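The Bin at the End of the Hall
Every household has a place where things go to wait. Rūta Org has spent a long time thinking about hers, and about yours. 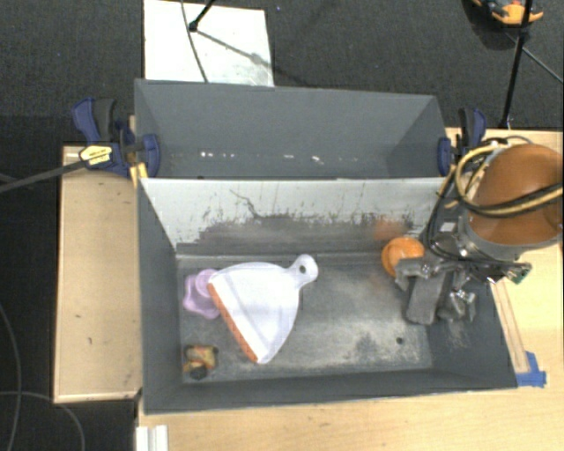 Dustpan, something purple, something orange: the mixed bin, full of odd contents and short on explanations.

There is a drawer in my kitchen that I no longer open in company. It contains, at last inspection, batteries of uncertain morals, a key to a flat I left in my twenties, and the instructions for a kettle that died. I mention this so that you understand I did not come to the subject of miscellaneous storage as a neutral party.

The drawer's big brother is the bin. You may call it a tub, a crate or, if you have been reading the wrong catalogues, a "catch-all solution". It sits in the hall, or under the stairs, or on the table where people used to eat. It was bought to hold one sort of thing. For perhaps a fortnight it did. Then a visitor was due, someone swept an arm along the sideboard, and the bin's career as a specialist was over.

Look at what ends up in one. A white dustpan with an orange lip lies diagonally across the middle, as dustpans do, taking up the room of four more useful objects. Tucked against its corner is something light purple with an outline like a flower. In the bottom corner there is a small mottled item in yellow, tan, brown and black that could pass for a toy. And down at the far end, keeping its distance, is a round orange thing which is either a ball or a piece of fruit. In a bin of this kind the difference matters rather a lot, and one does want to know by Thursday.

I took this question to Rūta Org, who sorts other people's belongings for a living and has done so through a small firm called Flendell long enough to have lost all capacity for surprise. She is a tall woman with a very quiet voice, and she has the manner of a vet approaching a cupboard.

"The fruit goes first," she said. "If it is fruit. If it's a ball you've lost nothing by picking it up."

It was the most practical thing anyone had said to me all month, and I wrote it down.

The dustpan problem

Org's view is that every mixed bin has a ringleader. It is the largest object, usually flat, usually awkward, and everything else has arranged itself around it. Take out the ringleader and the rest loses its nerve. In a great many homes, she says, the ringleader is a dustpan.

This is unfair on the dustpan, a blameless item whose whole purpose is the removal of mess. But consider its shape. It is broad and fan-like at one end and narrows to a stubby handle at the other, so that it will not stack, nest, stand up or lie flat alongside anything with corners. Put one in a box and you have a box with a dustpan in it. Whatever follows goes under, over or half beneath, and from then on nobody can find the scissors.

The maddening part is that the dustpan has told us where it would like to live. There is a small round hole in the handle. It has been there since the day it was made. It is for a hook. I have owned dustpans all my adult life and I have never once put one on a hook, and when I confessed this to Org she looked at me with real pity.

"People will spend an afternoon choosing a basket for it," she said. "The hook costs less than the bus to the basket shop."

She recommends hanging it low, inside a cupboard door, with the brush on a second hook beside it. Not on the back of the door you close in a hurry, or you will hear about it. Adhesive hooks will do if the dustpan is a light one, though she prefers a screw. She prefers a screw to most things.

What a worn bin knows

I have grown fond of the bins themselves. A new one is a smug object. It has a sheen, and it smells faintly of the shop, and it makes you want to own forty. A bin that has seen some service is better company. The floor goes pale and scuffed in the middle. The walls pick up dark marks in ragged patches, and somewhere there will be a long crooked scratch, and you can stare at it for quite a while without working out what did it. Keys, I always think. It is never the thing you think.

Stojan Živković has a theory about this. He runs Hurnoreck, a second-hand hardware and household shop with a yard at the back, and he will not sell a plastic bin without turning it to the light first. He likes scratches. What he does not like is a crack near a corner, and he will demonstrate why by leaning on it with his full weight, which is considerable.

"Scratches are from things going in and out," he told me. "That's a bin in work. You worry about the clean ones. Clean means it was in a loft with Christmas inside it."

His advice on colour is equally firm. Dark grey hides everything, and that is both its charm and its danger. A dark bin will look tidy from the doorway whatever is in it, so you stop going over to check. A see-through one nags. He sells more of the grey. Most of us, he has noticed, do not wish to be nagged.

He is scathing about lids. A lid, according to Živković, turns a bin into furniture. Within a week there is a plant on it, and then post on the plant, and then you have to ask the plant's permission to get at the screwdrivers.

Two bins, and the trouble with the second

At some point in the life of every overfull bin, its owner has an idea. The idea is another bin.

I have had this idea. I bought the second in May, the same grey as the first, and set it directly behind. The plan was lucid: things we used would go in front and things we might use would go behind. I made a label. By the following weekend the front one held the things we might use and the back one held the label.

Org allows a second bin on one condition, and it is that the two be given different jobs by weight or by room, never by likelihood. Nobody can judge likelihood. We all believe we are about to take up badminton. But anyone can tell a cleaning thing from a child's thing, even at the end of a long day, even holding one of each. So cleaning goes in one and play goes in the other, and anything that might be lunch goes to the kitchen without further discussion.

She did a house last winter, a narrow one on Akyol Street, where the family's possessions had drifted into bins so thoroughly that the furniture had become a sort of rumour. They asked her to count, so she did. It came to 474 objects across the ground floor, of which 213 belonged in some other room and had been on their way there, in the owners' words, "for a bit". She moved those first and did nothing else that day. The family reported that the place felt as if somebody had opened a window.

I asked what the strangest thing was. She thought about it for some time.

"A second dustpan," she said. "Inside the first one. They'd bought it when they couldn't find it."

How to empty one

Her method takes 20 minutes, and she is strict about this, in the way of people who have watched others sit down on the floor with an old photograph and not get up until dark.

Put the bin on a table. You will not do it properly on the carpet; on the carpet you will kneel, and then you will lean, and then you will be lying beside it having thoughts. On a table you stand over it like a surgeon and see the whole sorry business from above.

Take out anything edible, or formerly so. Remove the ringleader. Next come the small things in the corners, which is where the toys will be, since small toys have an instinct for corners and a deep dislike of the middle. Do not pause to identify anything. If you cannot say what the purple one is, put it to one side and carry on, and ask a child later. A child always knows, and will be amazed that you didn't.

Wipe the bottom. Then comes the part that people get wrong: leave it empty overnight. Org insists on this. She says an empty bin that is refilled the same evening will be refilled with exactly what came out of it, in the same order, by a person who believes they are making decisions.

I tried it at home with the radio on and a Lemisa hook still in its packet, bought specially. The bin took me 20 minutes on the nose. I found a glove, the good tape measure, and a ball I had been blaming on next door's dog. The glove's partner has not come forward.

The dustpan is on its hook inside the cupboard door. It fell off once, on the first night, at ten past three, with a noise like a dropped tray of cutlery. I have since put in a screw.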